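Kitchen and Front-of-House Assistant, Katetti Lunch Room

Part-time, permanent
Lolisbridge
Posted April 2024

Katetti is a daytime café and lunch room on the ground floor of the Seidel building in Lolisbridge. We serve hot lunches to people who work upstairs and to anyone else who comes in from the street. We also pack lunches for collection, mostly rice dishes, noodles, soups and salads. We are looking for one more person to join the team from May.

The job

You will split your time between the kitchen and the counter. Mornings are mainly washing and chopping vegetables, portioning rice and filling the lunch orders. From half past eleven you will be on the counter, taking payments, clearing tables and answering questions about what is in the food. After two we clean down, put the deliveries away and get ready for the next day.

Many of our regulars are on the reusable lunch scheme. They pay a deposit for a box and a cutlery case, return them at the counter and pick up a clean set with their next meal. Returned items are checked, washed and put back together before they go out again. It is repetitive work and it has to be done properly. Anything chipped, bent or missing a piece goes in the repairs crate and is written in the book. 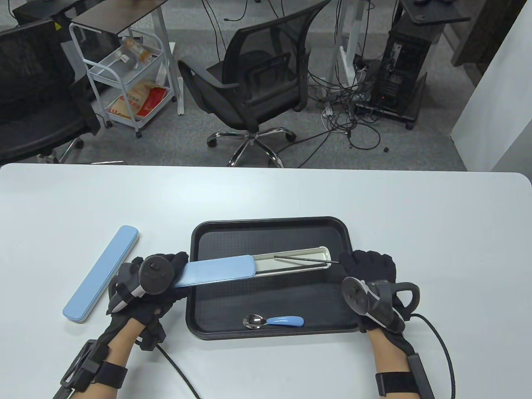 A cutlery case with chopsticks, and a spoon on the tray.

You will also:
- keep the fridge and allergen records up to date
- help with the weekly stock count
- carry trays and crates of up to 7 kg between the kitchen and the store
- cover the phone when the supervisor is out

Hours and pay

The post is 20 hours a week over four days, with shifts starting at nine. There is no evening work. Pay is £465 for each two-week period before tax. You will get a free meal on every shift, paid holiday and a workplace pension if you qualify. Aprons are supplied and washed by us. You will need your own flat, closed shoes.

What we are looking for

You do not need café experience. We do need someone who turns up on time, is polite to customers when there is a queue and can follow a written recipe. A Level 2 food hygiene certificate is useful, and if you do not have one we will pay for the course and for the time it takes. You must be 18 or over and have the right to work in the UK.

The kitchen handles nuts, sesame, fish and shellfish every day, so please think about this before applying if you have a serious allergy. The staff entrance has 2 steps. There is a level entrance at the front, which staff are welcome to use.

How to apply

Send a CV or a short letter saying what work you have done and which days you can do. Bring it to the counter or post it to Katetti, Seidel Building, Kodlow Road, Lolisbridge. Please include a phone number. We will ring everyone we want to meet and arrange a paid trial shift of three hours. Applications close in the middle of May, or sooner if we fill the post.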